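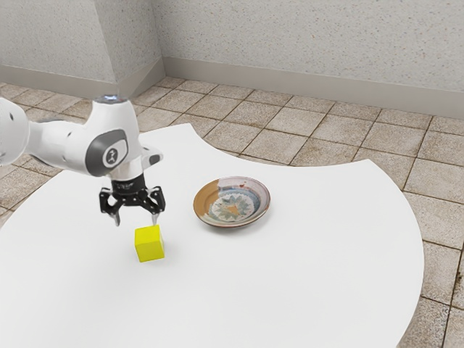 White painted table going yellow in patches, do I have to strip it?

Posted by Blair MacKinnon

Hi everybody, hoping someone has been through this before me. I've got a dining table that I painted bright white two winters ago and it's slowly turning the color of old piano keys. It isn't even all over, which would bug me less. The end by the window still looks great and the other end, plus a big patch in the middle where the placemats live, has gone kind of creamy.

Some background in case it matters. It's pine, 51 inches long, bought secondhand in Narnham from a lady who was moving. It had an orangey varnish on it. I sanded it (not to bare wood, I got bored), wiped it down, and did two coats of oil-based white enamel straight over the top. No primer. Yes, I know. Then a polyurethane clear coat, also oil-based, that was left over from the floors.

I've tried dish soap, baking soda paste, and one of those white foam erasers, which took the shine off a spot and made everything worse. My sister says it's cooking grease. My neighbor says it's tannins from the knots. A guy at the paint counter told me to buy a new table, and he quoted me $203 for a refinishing kit in the same breath, so I don't know what to do with that.

So do I have to strip the whole thing back to wood? Or can I paint over what's there? We eat at it every day and I've got family coming in December, so I'd love to not have it in pieces for a month. Thanks in advance!!

Fergus Sutherland

Please don't strip it, you'll hate your life. I did a dresser that way and was still picking goo out of the corners weeks later.

Your window clue says a lot. Oil-based paint yellows when it doesn't get much light, and oil-based poly goes amber pretty much no matter what you do. You've got both, one on top of the other, so the dark end and the bit under the placemats went first. Your sister could be a little bit right too if the table's near the stove, but grease would mostly have come off with the soap.

Quick way to check before you buy anything: leave the placemats off for a couple of weeks and open the curtains. If the patch in the middle fades some, it's the oil. Tannin stains won't do that, and they usually show up as rings or streaks right over the knots, so have a look at where your spots are.

If it were mine I'd do it like this. Wash it with a degreaser and rinse it well. Let it dry overnight. Scuff the whole top with 220 grit until there's no shine left anywhere, and get all the dust off with a damp rag. One coat of shellac-based primer, windows open, wear a decent mask. It stinks but it dries fast and it blocks knots as well, so your neighbor is covered. Then two coats of water-based enamel, sanding lightly between them. For a clear coat use a water-based one that says non-yellowing on the can, or skip it if the enamel is a tough one. I skipped it on mine and I've got kids with forks.

Start early in the fall and you're fine for December. It'll feel dry in a few hours but give it a good three weeks before you put hot dishes or vinyl placemats on it. Felt or cork ones in the meantime.

Oh, and whites are all different, so put a sample on a card and look at it under your own lamp at dinner time. I went with one that looked perfect in the store and it came out blue at night.
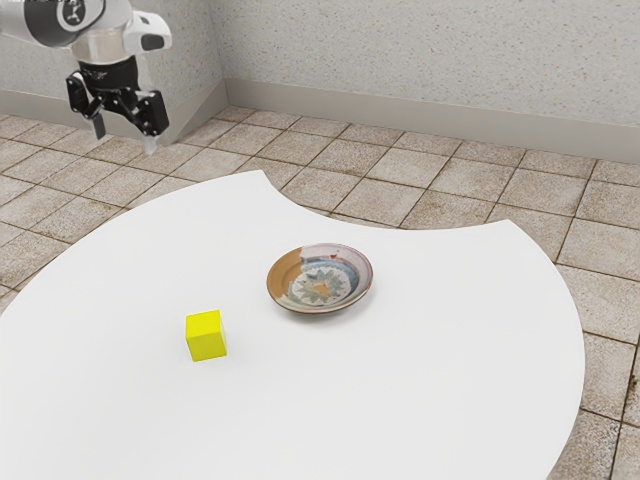
White table and a white robot wrist housing: the open gripper is the dark part.

gudeta1693

just put a tablecloth on it lol

ok real reply. Fergus has it mostly right but I'd skip the shellac primer if there's no bleeding from the knots. I used plain water-based bonding primer over old oil paint on a table at our place in Ovberg and it's held up fine, and it doesn't smell up the kitchen. You do have to be serious about the sanding though. I missed a strip along one edge and it peeled off like a sunburn when somebody pulled up some tape.

Also foam roller for the top, not a brush. And take the legs off if they unbolt, it's so much easier.

Blair MacKinnon

Thank you both! Took the placemats off right after reading this and went looking for the knots with a flashlight. There are two with brown rings, so I guess everybody in my family gets to be right. Going with the shellac stuff. Fergus, did you roll the primer or brush it? The can says either.

Fergus Sutherland

Brushed it, with a cheap brush I threw out after. Cleaning shellac out of a good one takes denatured alcohol and more patience than I've got.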